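4.2 The open day at Pudley

The laboratory results in Section 4.1 were obtained under conditions that any robot would choose for itself: the same operators, the same lighting, and an audience made up of people whose names are on the grant. The open day was a different matter. Each August the Pudley site lets the public in through the loading entrance, gives them a paper map with two of the corridors drawn wrong, and invites them to look at whatever the research groups have agreed to put on a table. Clodero had agreed to put a tea service on a table.

Tea pouring was not our first choice. The block-stacking task of Section 3 is better understood and has never spilled. The site's events office had seen block stacking at the previous open day, however, and described it in a planning meeting as "the one with the blocks," in a tone we took as guidance. Pouring has the advantage that a visitor can judge it without help. Everyone who came to the bench had an opinion on how tea should be poured, and most of them shared it.

The policy was the one trained on the 3,969 teleoperated episodes described in Section 3.2, with no further tuning for the day. We had intended to fine-tune on the bench at Pudley the evening before and spent that evening looking for an extension cord. The workspace was a white tabletop marked with a loose grid of black dots, applied by hand and used by the operators to put the cups back somewhere near where they had been. The policy is not told about the dots. Several visitors were sure that it was, and one explained the method to his children at some length. We did not intervene, as his account was clearer than the one in our earlier report.

A session ran for six pours, after which the table was wiped, the teapot was refilled, and a new group was let up to the rope. There were two sessions in the morning and two in the afternoon. An operator stood within reach of the stop button throughout, and a second stood in front of the bench answering questions, a job for which the two of us on duty drew lots. Figure 6 gives two views of the bench from the day. 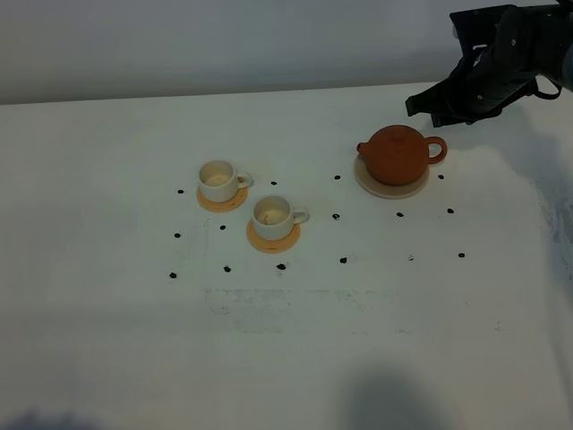
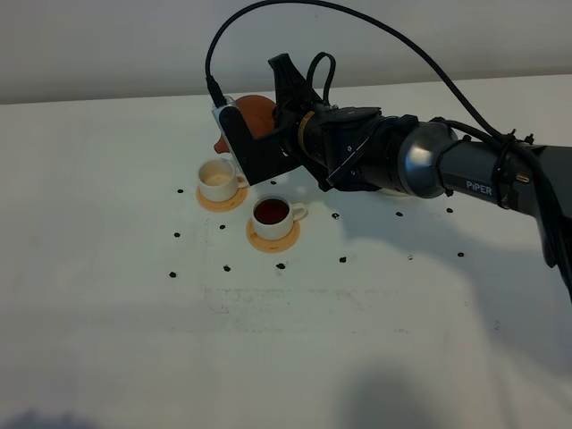
Figure 6. The tea bench at the Pudley open day. Top: gripper above the teapot, with the two cups to its left. Bottom: teapot held in the gripper above one of the cups. The black dots on the tabletop are visible in both views.

Behavior in the first morning session was close to what we had seen in the laboratory. The arm approached the teapot, took hold of it, carried it to a cup and tilted. The approach was slower than the visitors wanted. Our laboratory protocol limits arm speed for safety, and we had stopped noticing how long the gripper spends hanging over the teapot before it commits. To a crowd this reads as doubt. By the third pour people had begun to encourage it.

The second morning session was less tidy. On one pour the gripper closed, opened, and closed again before lifting, a habit we traced later to a group of training episodes recorded by a single operator who does the same thing with door handles. On another the pot was returned to the table with its spout pointing toward the audience, which drew applause. Neither event counts as a failure under the criteria of Section 3.4. We mention them because the applause was louder than for any of the pours that went as planned, and we would like to know what this implies for evaluation by human raters.

The lighting caused more trouble than the public did. The hall at Pudley has high windows on one side, and by early afternoon the shadow of the arm fell differently from anything in the training set. The Bainbridge group, who had the neighboring bench and a camera setup much like ours, reported the same drift in their own demonstration and dealt with it by going to lunch. We moved a screen in front of the nearest window. This helped the policy and annoyed the people who had been sitting in the sun.

All pours were logged with Pamemum, our episode recorder, and the logs were reviewed the following week. Two points seem worth carrying forward. First, the policy was sensitive to where the saucers had been put down. It tolerated a cup placed off its usual mark far better than a saucer nudged toward the teapot, which we suspect reflects how carefully the operators set the table when the data were collected. Second, visitors asked almost nothing about learning. They asked whether the arm could do milk first, whether it could be hired for weddings, and what it would cost to have the same thing for coffee – to which the honest answer is that a coffee machine would be cheaper.

We do not report a success rate for the open day. The sessions were short, the placement of the objects was not controlled, and during the last session the definition of a full cup was being set by a show of hands. The logs have been kept and are used in Section 5 only for the analysis of grasp timing, where the hesitation over the teapot turns out to be measurable. It is longer than we had claimed in the earlier report, and the visitors had it about right.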